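Brisix rules
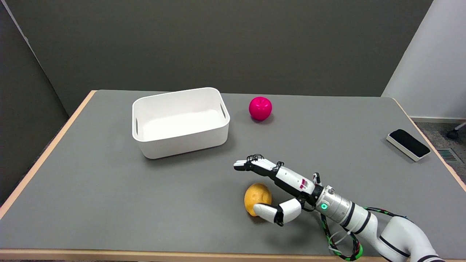
An empty white plastic bin with a handle slot at each end, standing on a grey-topped table.

The Brisix rules are a set of scoring and weigh-in rules used in amateur boxing shows in the Bullurer valley. They are named after the Brisix hall, where they were first written down, and are usually credited to the trainer and promoter Benito Valcárcel. Supporters say the rules cut the number of disputed decisions and made small shows safer. The evidence for either claim is thin, and much of what is repeated about them comes from Valcárcel's own programme notes.

Origins

The usual account has Valcárcel drafting the rules in one night, after a bout at the hall ended in a decision that was booed for several minutes. The story first appears in a programme printed for a March show some years after the rules were already in use. Earlier programmes do not mention it. They describe the rules as "the house system" and give no author.

A rival version, told mostly by members of the Goketti gym, holds that the weigh-in section was copied from a notice pinned up in their changing room. Goketti has never produced the notice. The wording of the two oldest clauses does match the gym's membership handbook closely, down to a misspelling of "forfeit", but the handbook carries no date and could as easily have been copied from the rules.

Both sides agree that the first full show under the rules took place on 2nd February. They disagree about the year.

Main provisions

Bouts are fought over three rounds. Each of the judges hands in a slip at the end of every round, and the slips are read out to the crowd before the next one starts. Known as open scoring, this is the best-known part of the system and the part most often argued over.

Weigh-ins are held on the day of the show, no more than 2 hours before the first bout. A boxer who comes in over the limit may still box if the opponent agrees in writing, but cannot be given the win on points. Critics have pointed out that this leaves a boxer who has made the weight with little reason to refuse and the heavier one with little reason to hold back.

Gloves are supplied by the hall and drawn by lot. The rules say they must be "of like age and wear", a phrase that is not explained anywhere.

Claims of success

Valcárcel has said in several programmes that 787 bouts were held under the rules with only 26 protests. The figure has been widely repeated. No list of the bouts has been published, and the club's surviving results sheets cover far fewer shows than the total would need. It is also unclear what counted as a protest. Under the rules a complaint had to be made before the boxers left the ring, and one made later was not recorded at all, so a low number would be expected whatever the quality of the judging.

The safety claim rests on a comparison with shows held at the Benítez sports ground, which used ordinary rules. The Benítez shows had more stoppages. They also had more bouts, and took heavier boxers, and the comparison allows for neither.

Attendance is often put forward as proof that crowds liked open scoring. The record gate at the Brisix hall is given as 1351. Photographs of the hall show fixed benches on three sides and a low balcony, and former door staff have said that it was full with far fewer than that. The number may include tickets that were sold but not used, or people who came in and out over two shows on the same day.

Criticism

The chief complaint against open scoring is that a boxer who knows he has won the first two rounds can simply keep away in the third. Supporters reply that the other boxer, knowing the same thing, will press harder. Neither side has offered more than remembered bouts as evidence. Judges have complained for a different reason: having their slips read out one at a time, in front of a home crowd, made it harder to score a round for a visitor. Two judges are said to have stopped working at the hall over this, though only one of them has confirmed it.

Valcárcel's position has also been questioned. For most of the period he trained boxers on the same bills he promoted, and he chose the judges. He has described this as normal for a club show, which is fair as far as it goes. The rules contain no clause on conflicts of interest.

Later use

The rules are still used at Brisix in a shortened form. Goketti tried open scoring for one season and dropped it without giving a reason. Statements that the system was "taken up across the country" appear on several boxing fan sites, all in nearly the same words, and none names a club outside the valley.

See also

Open scoring
Same-day weigh-in
Goketti gym
Bullurer valley championships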